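I fold laundry on a table with a printed cloth in a room with too many flowers on the wall, and I have come to hold a few firm opinions about it. The main one is that a stained T-shirt should be folded with the same care as a clean one, and should go back in the same drawer.

Most advice on household linen says the opposite. It tells you to sort as you fold and put anything marked into a separate pile for painting, gardening or rags. I did this for years. The pile lived in a Trallinport storage box under the stairs, and by one December it would no longer close. We don't paint that often. My husband, Engelbert Holzer, owns one pair of gardening trousers and has never asked for a second.

The shirt that changed my mind is mustard yellow, cotton, with a double row of stitching at the hem. It has small dark spots on it. I have washed it with soap, with soda, and with a bottle of Drernanetti stain remover that Marlies Gisler swore by. The fabric is still good and the seams are straight. 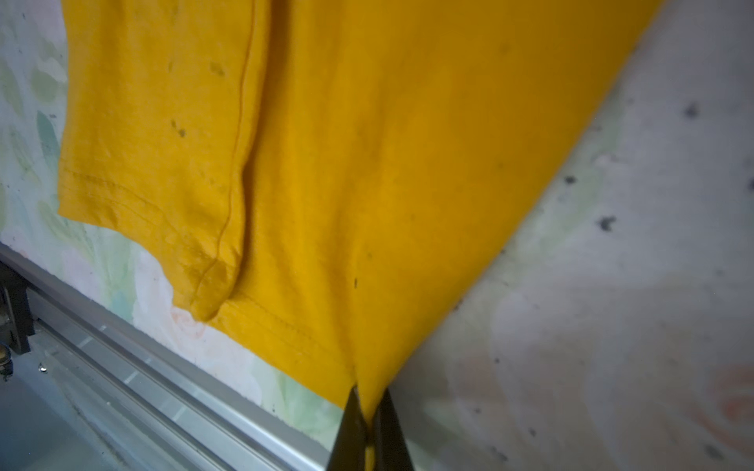
## What a stain takes away

A stain changes how a shirt looks from close up. A shirt with a hole will get a bigger hole, and a shirt with a stretched neck will slide off one shoulder, so I understand giving up on those. A spot of something dark near the hem stays a spot. You can tuck it in, wear a sweater over it, or leave it alone and go to the store.

I think people throw out marked clothes early because of where they look at them. Folding is done up close, under a good light, with nothing else to do but look. Our folding room has round lights set into the ceiling, and they are strong. I chose them. I also chose the wallpaper, with big pink and yellow peonies and spotted moths sitting on them, and Liesl Haslinger told me that I would be tired of it in a year. 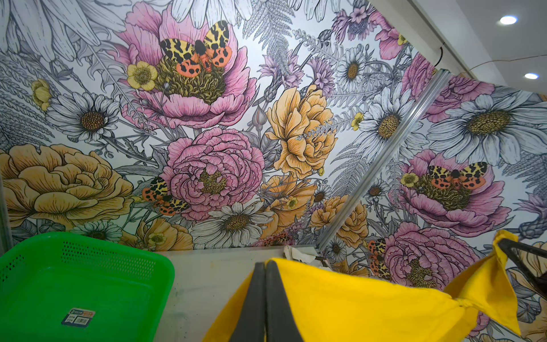 She was wrong about the wallpaper, but she was right that a room with strong light makes you fussy. In the hallway the same shirt looks fine. I have tested this by wearing it to lunch with her, and she talked about her roof.

So my rule is to judge a shirt from the distance at which other people see it. Hold it up, take a step back, and decide. If it passes, fold it.

## Fold it flat first

The other mistake is to fold marked things badly. A shirt you have already half given up on gets rolled into a ball, comes out of the drawer creased, and looks much worse than the stain ever made it look. Then it goes in the rag pile and you feel you were right.

Put it on the table and spread it out before you make any fold. Pull the hem straight. Smooth the body toward the edges with your open hand, and turn the sleeves the right way out if they have curled in.
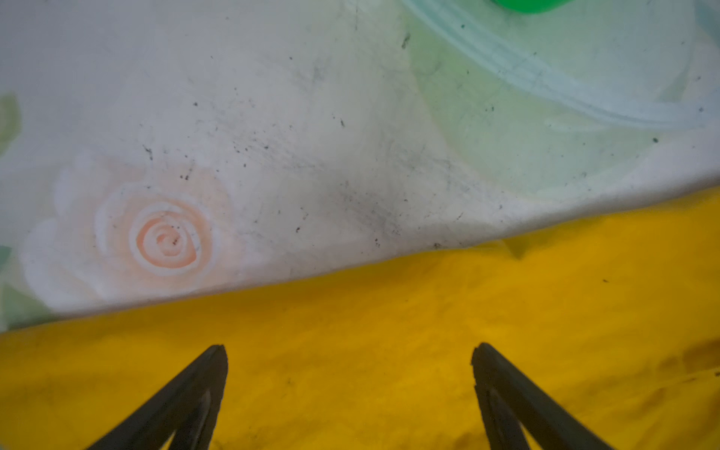 **Johanna Prantl**
*Household columnist*

It takes a little longer than rolling. I don't think it needs a board or a special method. Anjani Pattinasarany folds in thirds and I fold in half, and both of us can get a drawer to shut. The printed cloth on the table helps a bit, as a plain shirt shows up well against pale flowers and you can see whether the edges line up.

Start at the collar. If the collar lies flat, the rest of the shirt usually follows, and if it doesn't you will be chasing wrinkles down to the hem. The care label should end up inside the back of the neck where it belongs. I don't cut labels out, even the scratchy ones, because I always need them later.
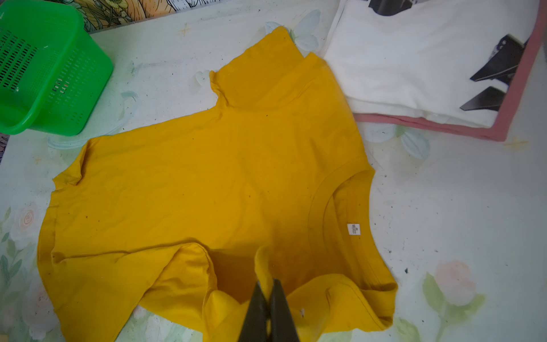
I also think the basket should be emptied completely before you sit down. A few things left at the bottom of a plastic basket will still be there at the next wash, and they are nearly always the things you were unsure about. Fold those first while you have some patience.

The box under the stairs is gone now. I kept 162 centimeters of shelf for rags, measured by Engelbert, and even that is more than we use. The yellow shirt is in the drawer with the others, second from the top.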